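Ralmont is hiring a part-time bookkeeper for its shared workshop building. The job is 16 hours a week, worked over 3 days, and one of those days has to be Wednesday. The other two are up to you, as long as they stay the same from week to week. We would like someone to start in August.

The building has been run as shared space for makers and small firms for several years. Tenants rent benches, rooms or storage by the month. Until now Maribel Ospina has kept the books along with managing the leases, and the leases have grown to the point where she can't do both.

## The work

- Send monthly rent invoices and post payments as they come in
- Enter supplier bills and prepare them for Maribel to approve
- Match the bank and card statements at the end of each month
- Follow up on late rent by email first, then by phone
- Keep the deposit ledger current when tenants move in or out
- Pull together the year-end folder for our outside accountant

Any purchase over $1,000 needs two signatures. You will collect those signatures but you won't be one of the signers.

We use an ordinary desktop accounting package and a lot of spreadsheets. The spreadsheets are not all in good shape. Part of the first few months will be going through the old deposit records with Lucero Mosquera, who handles move-ins, and fixing entries that don't match the leases. 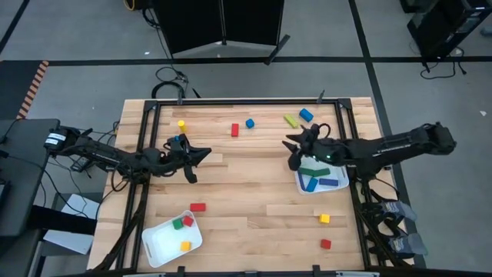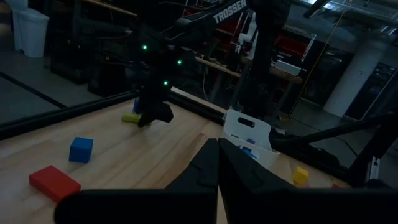

Your desk is in the front office on the ground floor, next to the mail room. It has a door that closes. The office is heated in winter and has a window unit for summer. Street parking is free after the first block, and the bus stops at the corner.

## What we need from you

You should have kept books for a business or nonprofit before, including bank reconciliation without help. A degree is not required. You should be able to write a short, polite email to someone who owes money. Spanish is useful, and several tenants prefer it, but we will consider people who don't speak it.

Experience with property or rental accounts would save us some training time. Payroll is done by an outside service, so you don't need to know it.

## Pay and hours

Pay is hourly and depends on experience. We will give you the range in the first phone call, before you spend time on an interview. Paid sick time starts on the first day. There is no health plan for part-time staff. There is also a one-time payment of $2,000 after the first full year.

Start time is flexible between 8 and 10 a.m. Working from home is possible one day a week once the deposit records are cleaned up.

## How to apply

Send a resume and a few lines on the last set of books you kept: what kind of business it was, and what you did each month. Address it to Socorro Llanos at the Ralmont front office, by mail or in person. We don't need a formal cover letter.

Interviews will be with Socorro and Maribel and take under an hour. There is a short exercise with a sample bank statement, done on paper. We will ask for two references only if we plan to make an offer, and everyone who applies will get a reply either way.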